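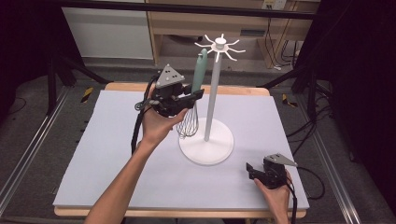

挂起来的东西才会被人用到,米莫扎·弗拉胡(Mimoza Vlachou)在电话里这样讲,说完停了一下,又补一句:当然,也会被人看见,所以要洗干净。

2020年11月23日　文/薇塞拉·科瓦切维奇(Vesela Kovačević)

我家厨房有一只抽屉,打开要分三步:先拉出两指宽,再把手伸进去按住那只卡在上沿的土豆压泥器,然后祈祷。十年来我一直以为这是抽屉的问题,后来搬过一次家,新抽屉用了不到一个月,也学会了这一招。

卡抽屉的头号嫌犯,在我家是压泥器,在大多数人家里是打蛋器。这东西的形状像是专门为了不被收纳而设计的:钢丝头鼓鼓囊囊,里面装的全是空气,却要占掉一整格的高度;你把它压扁一点塞进去,它在黑暗里慢慢弹回来,等着你下次拉抽屉。汤勺至少还肯叠在另一只汤勺上,打蛋器只肯叠在自己的尊严上。

于是就有了挂架。白色圆底座,一根细长立柱,顶上向四周伸出八根细钩,每根钩尖略微上翘,站在台面上像一把没蒙布的伞。挂架的道理很简单,把厨具从横躺改成竖挂,省下一只抽屉,交出一块台面。至于这笔买卖划不划算,要看你家台面本来放着什么。我家台面本来放着没地方放的东西。

我问过几位朋友,得到的意见大致分成两派。哈希尼·西里瓦德纳(Hashini Siriwardena)是坚定的挂派,她的理由是炒菜时腾不出手翻抽屉,锅里的蒜不会等人。博里斯拉夫·季米特里乌(Borislav Dimitriou)是坚定的抽屉派,他认为凡是挂在外面的东西,三个星期后都会长出一层介于油和灰之间的物质,学名不详,用热水擦不掉。两个人说的都对,所以我的厨房至今两种毛病都有。

真要买一只挂架,先看底座。立柱越高,底座就越该有分量,否则你在一侧挂上铸铁压肉板,另一侧挂一把硅胶刷,它会当着你的面慢慢鞠躬。弗莱斯特内斯(Flestness)的一款我用了半年,底座偏轻,解决办法是左右对称着挂:汤勺对漏勺,锅铲对打蛋器。这样一来,每次取走一件都像在玩抽积木,做饭倒是专心了不少。

再看钩子。钩尖上翘的比平直的好,碰一下不至于全体落地。钩子太粗也不行,很多厨具柄上的孔小得只够穿一根线,也不知道厂家想让我们用它做什么。柄尾自带弯钩的最省心,比如描述里常说的“带挂钩柄”,薄荷绿的打蛋器我就见过这样的,柄光滑,尾端弯一点,搭上去就走。米尔卡里(Mirkari)那套的柄孔倒是开得够大,可惜柄本身太长,打蛋器挂上去,钢丝头离底座只剩一线,转一圈扫一圈,底座常年光洁。

挂的顺序也有讲究。我试过按长短排,好看了两天;试过按颜色排,好看了一天,因为我的厨具只有两种颜色,一种叫不锈钢,一种叫当年打折。最后留下来的是按使用频率排:天天用的朝着灶台,偶尔用的朝着墙,从来不用的请下来。请下来的那批里有一把面条勺、一把蛋糕铲,还有一件我和家里人讨论了整个晚饭也没认出来的东西,带齿,中间有洞。它现在住在抽屉里,独享一格,过得比谁都宽敞。

八根钩子听上去不多,挂满却不容易。瓦尔特劳德·魏德曼(Waltraud Weidemann)数过自家的厨房工具,连同各种夹子、签子和开瓶器,一共347件,她说其中大概有100件是别人送的,送的人自己也不用。我劝她买一只挂架,只留挂得下的。她考虑之后买了三只。

打蛋器洗完一定要甩干再挂,头朝下,水会顺着钢丝流到最底下的弯处,滴在底座上。白底座很诚实,水渍一圈一圈,年轮似的。垫一块抹布可以,但抹布很快会变成台面上的另一件东西,需要另一个架子。

上周末我终于把压泥器也挂了出去,抽屉一拉就开,顺滑得让人不太适应。我的手还是照老习惯伸进去按了一下,按到了那件带齿的东西。

相关文章
砧板到底该立着还是躺着
锅盖收纳:一场持久战
调料瓶贴标签的人,后来怎么样了
奥贡莱耶(Ogunleye)的可调抽屉隔板,用了一个冬天

读者评论

晚饭吃什么:带齿中间有洞的,会不会是切蛋器的一半?我家有另一半。

木勺党:底座轻的可以在下面粘防滑垫,我粘了以后再没倒过,就是搬不动了,擦台面要绕着走。

阿禾:支持抽屉派。挂在灶台边上的那几把,每次用之前都得先洗一遍,那我为什么要挂出来……

Wirnora老用户:打蛋器插在大杯子里就行了,别想太多。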